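Saltside Coatings Introduces Brilar 200 Low-Odor Floor Finish for Occupied Buildings

AVON, 10 October 2005 -- Saltside Coatings today announced Brilar 200, a two-part, water-based polyurethane finish for resilient and wood flooring in commercial buildings. The product replaces Brilar Standard, which will remain available in existing stock sizes until the end of December.

Brilar 200 is supplied as a base and a hardener, packed in one carton. The two parts are mixed on site and applied with a microfiber pad or a short-nap roller. Once mixed, the finish has a working life of 3 hours at normal room temperature. Any material left after that time must be discarded. It should not be thinned or blended with a fresh batch.

The finish was developed for sites that cannot be closed for long periods, such as clinics, schools and shared offices. Solvent content has been reduced compared with Brilar Standard, and the ammonia used in the earlier formula has been removed. A recoat can be applied the same day. Light foot traffic is permitted after 18 hours, and furniture with felt or rubber feet may be returned at that point. Rolling loads should be kept off until full cure.

"Most of the calls we took on the old product were about smell and about waiting," said Zineb Benmoussa, product manager at Saltside. "The hardener was the main cause of both, so we started there. The base resin has changed very little." 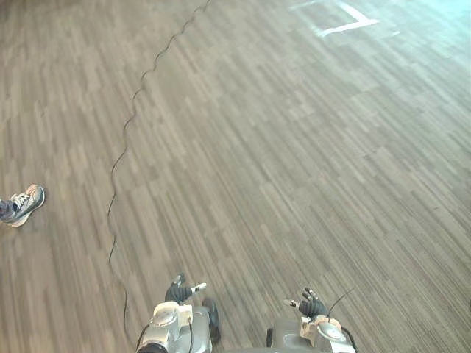
Reading time: 3 min

Brilar 200 is offered in matte and satin. Both dry clear and do not contain pigment. The matte version uses a finer flattening agent than before, which settles more slowly in the container, but the base must still be stirred before the hardener is added. Shaking is not recommended, as it introduces air that can remain in the film as small bubbles.

Wear testing was carried out at the company's own laboratory under Marek Vondráček. Coated panels were run on a rotary abrader and weighed at set intervals. Further panels were exposed to hand sanitizer, coffee, iodine solution and de-icing salt, then wiped and examined for change in gloss. Results are listed in the technical data sheet, along with the iodine result, where slight staining was recorded on the matte version after long contact.

Field trials took place at three buildings managed by Koutsoukos Property Services. Floors were cleaned, abraded with a 120 grit screen and given two coats. "Our crews needed one change to their routine, and that was the mixing," said Arnaldo Pinheiro, maintenance supervisor at Koutsoukos. "Edges have to be cut in as you go -- if you leave them for later you will see the lap."

The finish is not intended for exterior use, for stone, or for floors with an existing wax layer. Wax must be fully stripped first. Adhesion over unknown coatings should be checked with a small test area in a low-traffic location.

Orders are being accepted now through regional distributors. Safety data sheets and application guides are included with each carton.

Technical contact: Li-hua Chien, Applications Laboratory, Saltside Coatings
Press contact: Volodymyr Pylypenko, Saltside Coatings, Avon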